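Bench notebook, Skondevley workshop
March, entry 33

Started on the white table a little after 8:30. It came back from the Kusinent room with glue spots, pencil lines and a ring where someone had stood a tin of wax. The job was to get the top clean and matte again without going through the coating, and to look at the wooden edge strip while I was at it.

Dish soap and warm water took off the pencil and most of the dust film. The glue needed the plastic scraper, held low, and then a wipe with alcohol. The wax ring was slower. I laid a warm cloth over it for a few minutes, scraped, wiped, and did the same again. Tried the Vumudora cleaner on the underside first, as the last entry says to. It left a shiny patch there the size of a coin, so I did not use it on the top. Somebody should move that bottle away from the bench cleaners.

Edge strip: went over it with 246 paper by mistake (the odd sheet from the Brannigan pack, their numbering, not ours), then with our usual fine pad. No harm done. One coat of oil, rubbed off after 18 minutes. The lip is rounded enough that the cloth doesn't catch.

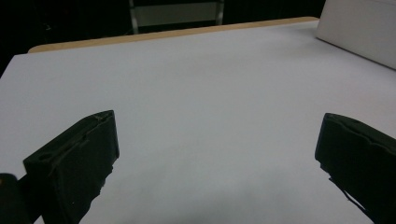 Page last changed: March, 4:10 pm

White top with the tan strip along the far side and the white panel standing at the back right. The surface is smooth and matte with nothing on it. The greyer part toward the near side is shadow, so please don't go after it with the scraper.

Notes for whoever has the table next:

Keep the panel upright at the back. If it has to come off, lift it — don't slide it, the lower edge will mark the coating.

No tape straight on the top. Low-tack film if you need to mask something, and pull it the same day.

Cutting goes on the mat, even for one small cut.

Wax tins stay on the shelf.

Time on the job was over three hours, most of it on the ring. Supplies came to 590 in the workshop book, nearly all of that the oil, and there is plenty left in the can. I wrote the date of opening on the lid.

Still to do: second coat on the strip once the first has had a night, check the underside patch again, and find out if Kusinent want the table back before the next layout job or after. If it's before, the second coat can wait — the first one will hold for ordinary use.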